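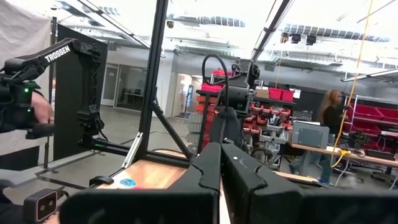
Komham Workshop: Benches, Storage and Framing

Gallery compiled by Geetha Kaimal. Notes on storage by Saranya Unnithan.
Page updated Tuesday, September 2, 2025

The gallery covers the fixed and semi-fixed furniture of the Komham workshop: the wooden worktops, the long bench, the bin rack, the open shelving and the black aluminium framing. It replaces the old fittings page, which still showed the layout before the December move. Entries are grouped by area. Dimensions are in millimetres unless stated. Loose tools and consumables are on the stores page.

Worktops and bench

Wooden worktop, front
Light wood, left uncovered. The surface is wiped with a damp cloth and dried at once; standing water lifts the grain along the front edge first.

Round blue sticker
Blue stickers are position marks. They stay where they are when the top is cleaned, and a replacement goes down before the old one is peeled off.

Long workbench
Supplied by Castaño as a single run and levelled after delivery. The levelling feet are adjusted from the rear, and the lock nuts need a thin open-ended spanner.

Bench surface finish
Hard wax oil, applied in 2 coats with a light rub down between them. Worn areas can be treated locally, but the edge of the patch will show until the next full coat.

Bench, cable side
Mains and signal leads leave the bench at opposite ends where their length allows. Leads that have to cross do so at right angles.

Metal equipment box
Grey metal housings sit directly on the wood. Ventilated faces are kept clear of paper, cloths and parts trays. Move a box by lifting it; dragging has already scored the oil finish near the wall.

Standing position behind the bench
The strip of floor behind the bench is a working position as well as a route through. Stools go back under the worktop when not in use. Deliveries are not set down there, even for a short time.

Clips at the table edge
Small clips hold light cables and paper only. Anything heavier goes on a clamp with a packing piece under the jaw.

Framing

Black aluminium extrusion
Tramora slotted profile, bought in stock lengths and cut in house. Cut ends are deburred before assembly and capped where they can be reached from a walkway.

Upright post
Posts are set plumb with a spirit level on two adjacent faces before the braces are tightened. If a post is tightened first and levelled afterwards, the joint at the foot creeps back.

Diagonal brace
Bracing reduces sway when something is fixed high on a post. It is not a handhold or a coat rail. The joint at the upper end is the one that works loose, and it is checked first.

Horizontal rail
The front rail sits along the edge of the working area. T-nuts can be added from an open end; the roll-in type is used where both ends are closed.

Thin metal bracket
Thin brackets are for light items only. A bracket found bent is replaced and not straightened, as the fold will have work-hardened.

Overhead bar
Overhead fixings are logged by date and by the person who made them. Nothing is hung from a bar without an entry in the log, including cable.

Joint hardware
M5 button-head screws throughout, with the exceptions listed on the drawing. Heads that have begun to round are taken out at the next check. Threadlock is used on overhead joints and nowhere else.

Storage

Rack with red and grey bins
Galtier open-fronted bins for small parts, in red and grey. The colours make no distinction between types of part. They reflect what was available when each batch was ordered, and the rack has been left mixed.

Bin contents
One type of part per bin. Where two sizes look alike, they are stored on different rows so that a handful returned to the wrong place is easier to notice.

Bin labels
Labels carry the part name first and the size second. Supplier codes are left off the front and written underneath, where they do not need changing on sight of every new invoice.

Reorder level
Common screws are bought in packs of 500. A new pack is requested when the bin no longer covers its own base. No running count is kept for washers, plain nuts or cable ties.

Red bin on the upper shelf
Upper positions are for light parts and low-use stock. A bin is taken down whole to pick from it. Reaching up into the open front was the cause of most of the spills recorded last year.

Red containers on the dark shelf
Containers on open shelves hold work in hand. Each should carry a slip with a name and a date. Unmarked containers are emptied back into the rack on the next sorting day.

Cardboard box beside the containers
Cardboard is accepted on the dark shelving for short stays. It picks up damp at floor level and sheds fibre on the bench, so boxes are opened at the shelf and their contents moved across in a tray.

Shelf loading
Heavier items at the bottom, long items flat, nothing projecting past the front lip. The dark finish hides marks well and dust badly.

Sorting day
Mixed parts are tipped into a shallow tray and sorted by thread first, then by length. Anything that cannot be identified within the session is scrapped. The tin of unidentified screws was discontinued by agreement and should not be restarted.

Cable routing

Looped cable
A moving cable needs a free loop, with its fixing points set so that the loop neither rubs nor drops into the working area. Minimum bend radius is taken from the cable data sheet.

Short leads
Short leads are fitted where the two ends do not move relative to each other. Surplus length is returned to stores. Coiling it behind the worktop makes faults hard to trace.

Ties and straps
Hook-and-loop straps for anything likely to change, nylon ties for anything permanent. Tie tails are cut flush with side cutters; a tail cut at an angle leaves a sharp point at wrist height.

Maintenance notes

Framing joints are checked by hand monthly and with a key every quarter. Start at the overhead bars and work down.

Worktops are brushed before they are wiped. Metal swarf under a cloth leaves fine scratches across the grain, and these take up oil darker than the surrounding wood.

Bins are washed in warm water with a little detergent and left to drain upside down overnight. Solvent wipes dull the plastic and lift the label adhesive.

Outstanding items

2 replacement end caps for the Tramora profile are on order.

The label strip on the lowest row of the rack is still handwritten. Saranya Unnithan has the printed version and will fit it when the row is next emptied.

The floor line behind the long bench needs repainting at the door end. Until this is done, keep to the old line where it can be made out and leave the full width clear where it cannot.

Corrections to dimensions or part names go to Geetha Kaimal, with the entry title in the subject line.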